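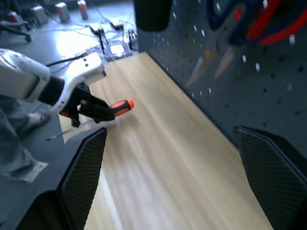 Table shuffleboard

Table shuffleboard is a game where you slide weights down a long, narrow wooden table and try to stop them as close to the far end as you can without dropping them off. I've played it for years and I still think it's the best pub game there is, darts included! It goes by a few other names depending on where you grew up (my family just called it "pucks").

Rules

Two players or two teams take turns, and each side gets four weights. Only the side with the weight farthest down the board scores in a round, and it counts every weight that sits ahead of the other side's best one. The zones are worth one, two and three points, and a weight hanging over the far edge gets four. Most games I've been in go to 15, though some places play to 21 - ask before you start.

The powder

People call it wax, sand or cheese, and it's usually tiny silicone beads mixed with something like cornmeal. You sprinkle it over the board and the weights ride on top. Fast powder is a lot of fun but it punishes a heavy hand, so I'd tell any beginner to go slow first.

The Uvdale league

My own corner of the game is the Uvdale league, which starts up every September and has 7 teams. We play at Clarkivau, a bar with one full-length board and a second, shorter one by the kitchen door that leans to the left no matter how often it gets adjusted. The house rule there is that a hanger has to stay put until the round is over, and I've lost a good few points to somebody bumping the table. The other regular spot is Kombo, across the river, where the board is slower and the fries are better.

Care of the board

Wood moves with the weather, so a long board will bow a little between summer and winter. The bolts underneath, called climatic adjusters, pull it back toward level. Never wipe the top with water.

See also: Curling, Shove ha'penny, Deck shuffleboard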